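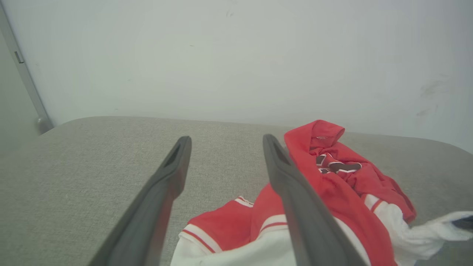
Sorting and Folding Assistant (part time)
Tukenside Clothing Exchange

Posted 2022-09-07

Tukenside Clothing Exchange takes in used clothing, sorts it, folds it and passes it on to families, shelters and school clothes closets. We are hiring one person to work at the sorting and folding end. The job is part time, year round, and paid by the hour.

What comes in

Most of our clothing arrives in bags, all sizes mixed together. In a normal month we handle some 2,000 pieces. January is heavier, when people clear out their closets after the holidays, and you should expect to be asked for extra hours then.

The work

You will open bags, check each piece, and decide where it goes. Checking means looking at collars, cuffs, underarms, zippers and hems, and emptying every pocket. Clothes that are stained or torn go to the textile recycler. Clothes that need a button or a short seam go to the mending shelf, which Rocío Salazar looks after. Everything else gets folded and labeled by size.

We fold the same way every time so that the piles stack and the size label can be read without pulling anything out. Shirts are folded in thirds with the collar up. Pants are folded lengthwise, then in half twice. Sweaters are never hung. Baby clothes are bundled by age and tied with cotton tape. Nobody is expected to know this on the first day. You will work next to Rocío for your first four shifts, and she will show you the folds and how we judge what is good enough to pass on.

You will also pack orders. A shelter sends us a list – so many pairs of men's pants in this size, so many children's sweaters in that one – and you fill boxes from the shelves, check them against the list, and tape them shut. Anything we can't supply is written on the slip so the shelter knows to ask elsewhere.

At the end of a shift the folding area is cleared, the floor is swept, and unsorted clothing goes back into bags with a tag showing the date it came in.

Hours

Three shifts a week, four hours each, mornings or afternoons. We set the schedule a month ahead and try to keep people on the same shifts. Swaps are fine if you arrange them with the other person and tell Julián Quintana, who keeps the schedule.

What we are looking for

You need to be able to stand for most of a shift and lift a full bag of clothes onto a table. You should read English well enough to follow an order list. Spanish is useful, as several of the shelters we supply write to us in Spanish. Experience in a laundry, a thrift store or a stockroom helps but is not required. Used clothing is dusty, so think about this if you have asthma or a fragrance allergy. Masks and gloves are supplied.

Steady work matters more to us than speed. A box with the wrong sizes in it costs everyone a second trip.

Pay and benefits

The hourly rate is posted at the front desk and will be given to you before the interview if you ask. Paid breaks, a bus pass, and paid sick time from the first month. After the trial period there is a $500 yearly bonus, paid in January.

How to apply

Come by during opening hours and ask for Julián, or leave a letter at the front desk. A resume is fine but a page in your own words is enough. Tell us what work you have done, which shifts you could take, and when you could start. Please include the name of one person we can call who has worked with you.

Interviews are short and are followed by an hour of paid sorting, so wear clothes you can move in. We will answer everyone who applies.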